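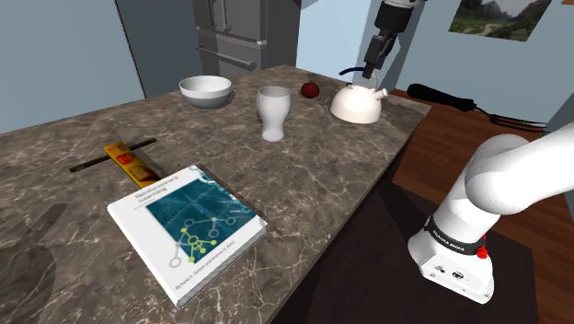

Sutton's Reinforcement Learning on a veined marble worktop.

How I got rid of the mice in my kitchen (and how you can too)

I put up with mice for most of one winter before I did anything sensible about it. I bought one of those plug-in things that hums, I put peppermint oil on cotton wool, and I lay in bed listening to them run along behind the skirting anyway. What finally worked was a dull weekend with a torch and a tube of filler, so I've written it all down.

Find out where they're getting in

Start at night, with the lights off inside and a bright torch. Pull out the cooker and the fridge if you can manage it, then get right down on the floor and look along the wall. You want gaps round pipes, the hole where the washing machine hose goes through, and the corner behind the kickboards. Young mice can get through a gap about as wide as a pencil, so don't skip the small ones! I went round with a pencil in my back pocket and poked it into everything.

If you can't tell which holes are being used, sprinkle a bit of flour in front of each one and leave it overnight. I had little footprints by the boiler pipe the next morning and nothing at all by the back door, where I'd been setting traps for weeks.

Fill the gaps

You'll need:

Coarse steel wool (wear gloves, it's horrible stuff)
Decorator's filler or sealant
An old butter knife for pushing it in
Wire mesh for anything bigger than a thumb

Pack the wool in tightly until it won't move when you tug it, then seal over the top. Don't use expanding foam by itself. My neighbour Sinéad Buckley did her whole utility room with it and they chewed through in a fortnight. Keep wool and mesh well away from sockets and cables, and if a gap is near a gas pipe or flue, ask somebody qualified before you fill it. Airbricks need to stay open too, so put fine mesh over the outside and leave it at that.

Set the traps properly

I use ordinary wooden snap traps, and more of them than you'd think. I put down 20 in the first week, which my partner thought was ridiculous, but most were in pairs along the same two walls. Set them at right angles to the wall with the bait end touching it. Mice like to run with their whiskers against something and they'll often ignore a trap in the middle of the floor.

For bait, peanut butter beats cheese every time. Use a tiny smear, about the size of a pea, pressed well into the plate – too much and they just lick it off the edges. Check every morning, wear gloves, and double-bag whatever you find. If you have small children or a dog, put the traps inside a proper lidded trap box.

Clean up without stirring up dust

Please don't sweep or hoover droppings. Open a window, put gloves on, spray the whole lot with disinfectant and let it soak for a few minutes, then wipe it up with kitchen roll and bin it. Wash your hands after, obviously. I did the insides of the cupboards as well, and found a nest made from a shredded oven glove (I'd been looking for that glove since September).

Keep checking

Leave a couple of traps set for three weeks after the last catch, and go round your filled holes once a month with the torch. If you're still hearing scratching after all this, it may be coming from the loft or from next door, and then it's worth paying someone to come out.

Next time I'll go through the loft, where I'm still finding bits of chewed insulation behind the water tank.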